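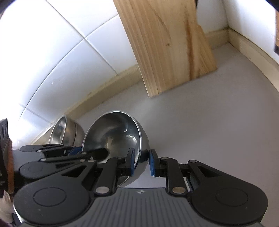

PAVHAM, January - Gidey, the home repair shop on the corner of Astarmont Street, will open its doors this spring to people who own a drill and are a little afraid of it.

The shop's new evening course, The Unfinished Shelf, runs for eight weeks and asks one thing of those who enroll: bring a job you started and then stopped. It can be a shelf, a gate, a bathroom cabinet with one door, or the baby's crib, provided the baby has not yet left for college. Students work on their own project at their own bench, with an instructor close by to answer questions and, where necessary, take the hammer away.

"Every house in Pavham has a job that has been nearly done since the last administration," said Darmawan Tambunan, who owns Gidey and will teach the course. "People step around it. They hang a coat on it. After a while they introduce it to guests. I have a closet at home with no back wall, so I am not speaking from a great height."

Tambunan opened the shop 13 years ago to sell hinges, hooks and lumber cut to length. He says a fair share of his business has always come from customers who buy the same box of screws twice, the first box having gone wherever first boxes go. The idea for the course came out of those conversations at the counter, many of which began with the words "my husband says" and ended with a drawing on the back of a receipt.

Classes meet at 7 p.m. in the workroom behind the store and last two hours. Early sessions cover measuring, marking, finding a stud and admitting that the wall is not straight. Later ones move on to cutting, fastening, filling and sanding. The seventh week is given over entirely to paint, including a frank talk about the tape. In the eighth, students carry their finished pieces out to the sidewalk, where family members are invited to look at them and keep their remarks brief.

Tools are provided for use in class. Safety glasses are also provided and are not optional, however good you look without them. Students supply their own materials, though offcuts from the shop's bins are free to anyone enrolled. Large items should be mentioned at sign-up - the workroom door is a standard width, a fact that has already defeated one dining table.

The course costs $50, payable at the counter. Prultix, the Pavham paint and varnish maker, is covering the rest of the expense and has donated primer in a color it describes as Oatmeal and Tambunan describes as primer.

"We make a product that goes on last," a Prultix spokesperson said. "It is in our interest for people to get that far."

No experience is needed. Those with a great deal of experience are welcome too, on the understanding that they will not share it with the next bench unless asked.

Enrollment opens at 9 a.m. on the first of the month at the Gidey counter. A waiting list will be kept in pencil. Anyone who signs up and does not finish the course will be offered a place in the next one at half price, and Tambunan expects to see quite a few of them.

About Gidey
Gidey sells lumber, hardware and paint to the homeowners and renters of Pavham, and sharpens knives and saws while you wait, if you don't mind waiting. The shop is closed for lunch.

Media contact: Darmawan Tambunan, at the store. Please let it ring - he may be up a ladder.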